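Drestow Field Path: Frequently Asked Questions

Is the path really flat?
The flyer says so. I've walked it enough to call it mostly flat, and I'd take that word "mostly" seriously if you're pushing a stroller.

How long is it?
Depends who you ask. The county map gives 1387 yards and the sign company gave us 225 more. I trust the map.
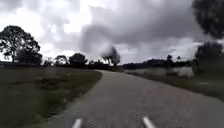

Can I bring a road bike?
You can. Dariusz Tomaszewski swears the asphalt is as smooth as a street. I find it grainy, and skinny tires will let you know.

Will it be widened?
We were promised an answer in March. We were promised one last March, too.
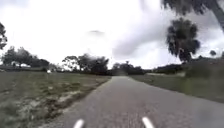 Mud is the complaint I hear most, and I think it's overblown. People step aside to let a bike pass and then blame the path. On the left, the edge is bare, sandy ground with tufts of grass in it, while the right side has a strip of grass. Pick the grass if you care about your shoes.

Are there lane markings?
No. Eulalia Yáñez has asked for a center line. I doubt paint would change how anyone rides.

Who do I call about damage?
Bilal Salameh, extension 74. Leave a message and then leave another one.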